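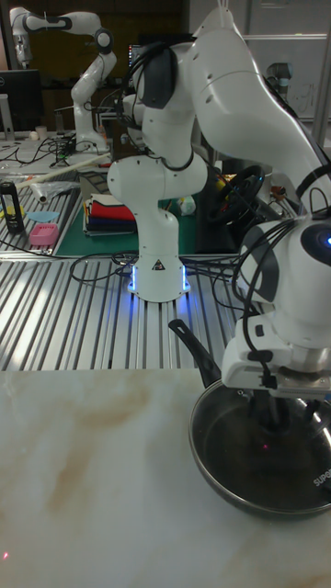 Figure 4. Nonstick frying pan on the marble-patterned countertop, handle angled up and to the left.

4.2 Setting out the frying pan

Complete section 4.1 (wiping down the countertop) first. The steps below apply to any nonstick pan with a single long handle.

1. Check that the pan is empty and at room temperature.

2. Wipe the outside of the base with a dry cloth. Grit left under a pan will scratch the countertop when the pan is turned.

3. Set the pan down flat. Lift it into place – do not slide it.

4. Turn the handle so that it points inward, over the counter. It should not hang over the front edge at any time.

5. Press lightly on opposite sides of the rim. If the pan rocks, take it out of use and write it up on the kitchen sheet.

NOTE: Folded cloths are kept in one stack on the green cutting mat. Take from the top and put clean ones back underneath. Used cloths go in the wash, never back on the stack.

CAUTION: Never put a pan straight from the burner onto the countertop. Use a trivet and wait until the pan has cooled.

4.3 Care of the nonstick surface

1. Use silicone or nylon tools only. Metal edges cut through the coating.

2. Wash by hand with warm water and a soft sponge. No scouring powder.

3. Dry the inside first, then the rim and the handle.

4. If pans have to be stacked in the cupboard, lay a folded cloth between them.

NOTE: Pans with flaking or deep scratches are to be replaced. Ask Noelia Mateos or Trinidad Moya for a new one and give the size you need.

Section revised February 16, 2025. Replaces the August sheet.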